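Snack Table Gallery
Lorley House Residents' Lounge

The snack table in the lounge at Lorley House is open to residents and their guests each afternoon from 4 p.m. This page presents the table as it is kept during April. Packets are set out in open trays so that each guest may see the choices before taking one.
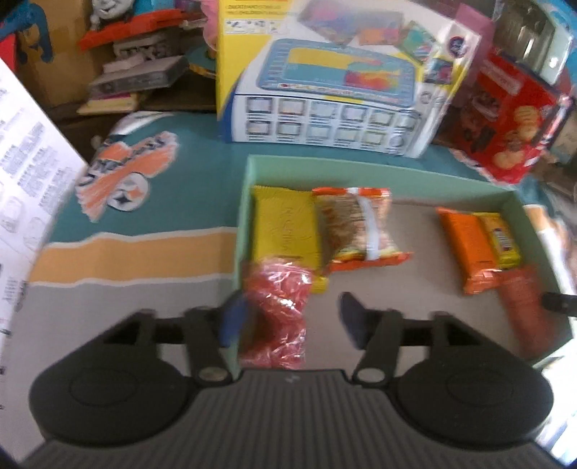
Individually wrapped snacks remain the standard for the lounge. The mint-green tray is used for mixed packets – yellow, red-pink and orange wrappers among them – and is placed directly on the printed tablecloth.

Guests with food allergies are asked to read the wrapper before opening a packet. Requests for particular snacks may be left with Lovisa Westerberg at the front desk in Room 13. Unopened packets may be returned to the tray.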